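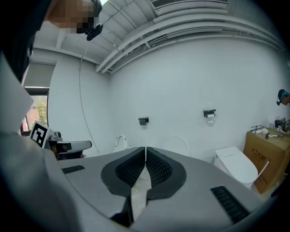
Two of our club members at work in the fittings room, with the hand-held gripper in front.

Home Clubs News Events Join us Contact

News > Student projects > Press releases

Laltenlow Robotics Club to show its bathroom robot project at August open day

Drukau, May 12, 2022

Hello from all of us at the Laltenlow Robotics Club! I've been asked to write our press release this time, so please forgive me if it sounds more like a letter.

We're a student club with 18 members, and for the past year we've been busy with a project called Firkora. The aim is to teach a robot arm to do the small jobs in a bathroom that most of us would happily hand over – closing a lid, changing a toilet roll, putting a tool back where it came from. We do it by carrying out the jobs ourselves with hand-held grippers, wearing small devices strapped to our heads, and the software learns from what we recorded.

Our room has white walls, raised toilet lids, a smart toilet to one side and two black roll holders on the wall, one with a roll and one without (changing the roll is our most popular job by a mile, and also the one we argue over most). It gets cosy with a couple of us in there leaning over the same bit of floor, but I love it.

So far we have saved 2453 recordings, and 497 of those are of toilet rolls alone. I did a fair share of them myself and my wrists can tell you all about it! The black finger pads on the grippers have a grid-like texture, and we spent most of the winter arguing about how hard they should squeeze. Cardboard tubes crush very easily – we have a bag of flat ones to prove it.

In August we're taking Firkora to the Hviid student robotics competition, where 12 teams will each get one go at a household job picked on the day. Before we set off we're holding an open day at our club rooms in Drukau. You can try a gripper, look at our recordings on the big screen and ask us anything you like. It's free, children are welcome, and there will be cake.

We're also looking for new members for the autumn. You don't need to know any programming (I didn't when I joined), only to be a student in Drukau and free one evening a week. Press visits are welcome too. Write to us through the contact page and one of us will get back to you.

Comments (3)

tealeaf_88: Will the open day be on the ground floor? My mum would love to come but can't manage stairs.

Gearbox: Good luck at Hviid! We went last year and the hall was freezing, so take jumpers.

mopandbucket: When can it do the cleaning as well? Asking for my whole house.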